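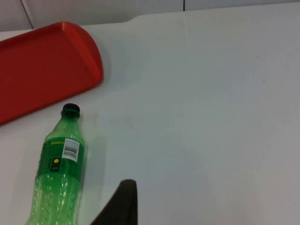 Amancay Fuentealba told us she had never thought of herself as a tidy person until she spent a morning with us clearing tables, and she has been back every month since.

Helpers wanted for the Fenstead lunch room
By Amancay Montecinos
Last updated: January

We are looking for 4 kind, unhurried people to join our clearing-up team at Fenstead. It is simple work and rather companionable — trays gathered and stacked, bottles sorted for recycling, white tables wiped down for whoever sits there next. It is hardly heavy lifting!

Sessions last three hours and you'd get a 30 minute break, with lunch on us (the soup is very good, and there is usually seconds). No experience needed. Do tell us if you'd prefer to work sitting down — we can nearly always arrange it.

Please leave your name at the Fenstead front desk before noon and ask for Amancay Montecinos.

30 shares · 3 comments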